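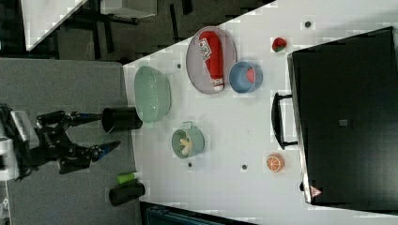 Tabletop with suitcase, tray and light blue bowl.

ZORNUSIA TENANTS' ASSOCIATION
Minutes of the regular meeting, November 28, 2025
Held in the ground floor meeting room, Zornusia Court. Called to order at 6:35 p.m. by the chair. Quorum was met.

1. Minutes of the October meeting
Approved with one correction. Item 4 should read "north stairwell," not "north elevator."

2. Heating
The secretary read a letter from Nullitz, the managing agent. The second boiler has been back in service since early in the month. Nullitz says the cold radiators on the top two floors are caused by air in the risers and will send someone to bleed them. No date was given. Several members said they had the same answer last winter. One member on the sixth floor has kept a written record of the temperature in her living room and will give a copy to the secretary.
Moved that the association write back asking for a date in writing and a contact number for evenings and weekends. Seconded. Carried.

3. Laundry room
The new card machines from Flarnanine were discussed. Complaints fall into two groups: cards that lose their balance, and the dryer nearest the door, which stops before the cycle is over. Flarnanine will refund lost balances if the card is mailed in with the form. Members felt this was slow – a person is without a card the whole time. The vice chair will ask if a spare card can be kept at the front desk.
Hours stay at 7 a.m. to 10 p.m. A request to open at 6 was put to a vote and failed.

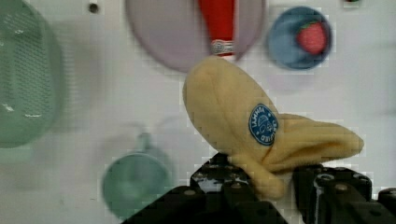

Yellow plush with its small blue "CERTIFIED" patch.

4. Bicycle storage
There are 62 hooks in the basement cage and the waiting list is still open. A number of bicycles have flat tires and no tag. Agreed that tags will go on all bicycles in the first week of next month. Any bicycle still without a unit number on its tag after 30 days will be moved to the back hallway, and Nullitz will be asked what the lease says about disposal. A member asked that children's bicycles not take up full-size hooks. Referred to the next meeting.

5. Money
Opening balance $489. Income from dues $156. Spent: $100 for the room deposit, which is to be returned in the new year. Closing balance $545. Report accepted.
The question of raising dues was brought up again. No motion was made.

6. Package deliveries
Han, the courier that handles most of the building's grocery orders, has been leaving bags inside the outer door, where they block the ramp. The chair has called twice. It was suggested that residents add a note to their orders asking for delivery to the unit. A sign will be posted by the mailboxes. It was pointed out that the last sign was taken down within a day, so this one will go inside the glass case. The key to the case is with the super.

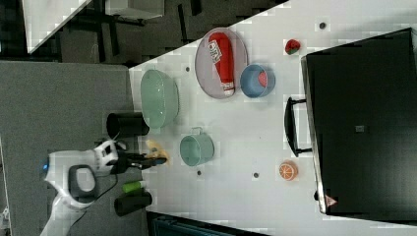 7. Other business
a) The light over the side entrance is out again. Secretary to report it.
b) Recycling: flattened boxes only. Pizza boxes go in the regular trash.
c) A member asked about window guards for the third floor. Forms are at the front desk and are due back to Nullitz by the middle of next month.
d) Noise from the roof fan – held over, as the member who raised it had left.

8. Next meeting
To be set once the room calendar for January is out. Notice will go under doors and on the board.

Adjourned at 7:50 p.m.
Respectfully submitted,
The Secretary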